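3.2 Glare and surface finish

We asked 103 office workers at the Moro and Skillon sites to rate desk surfaces for eye comfort. Each person read printed text for 6 minutes at a desk with a pale, matte top and again at one with a gloss top.
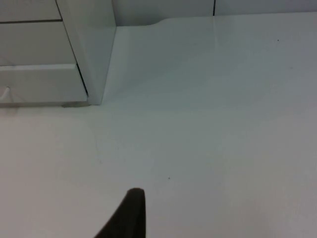
Figure 4. A pale matte tabletop.

Ratings were higher for the matte finish at both sites. The gap was larger at Skillon, where the desks face the windows - the blinds there were left open. Two workers did not finish the second reading and were left out.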